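Chapter 7
Who Decides What a Street Is Called?

Local governments name things all the time, and most of those names pass without comment. This chapter looks at the cases that do not.
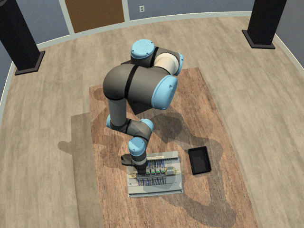
7.1 The Vandau Bridge Dispute

In November the city council of Vandau received a petition with 1438 signatures. It asked that the Khumalo Bridge be given back its older name, Mill Bridge. The bridge had been renamed a generation earlier for a labor organizer whose record on housing was now being questioned in the local paper.

Council member Imke Kramer supported the petition. She argued that the first renaming had been done by a simple vote, with no public hearing, and could be undone the same way. Eckhard Kettler, who represented the district on the east bank, disagreed. In his view a name that had stood on maps and mail for years had earned some protection — whatever people thought of the man.

The city attorney, Marcelle Pons, was asked for an opinion. She found that the city charter gave the council power over street names but said nothing about bridges. The state highway department owned the bridge deck. The city owned the signs.

The council held a hearing on a Friday evening, and 246 residents signed up to speak. Each was given two minutes. Many of them wanted to talk about traffic.

7.2 Three Sources of Naming Power

Naming power in the United States usually comes from one of three places: a state statute, a city charter, or long practice that no one has challenged in court. The third is the weakest, but it is also the most common. In Vandau, practice was all the council had to go on.

Key terms: charter, petition, public hearing, home rule

As you read, consider whether a petition should need a fixed number of signatures or a share of registered voters. Vandau required only 100 signatures, a figure set when the town was much smaller.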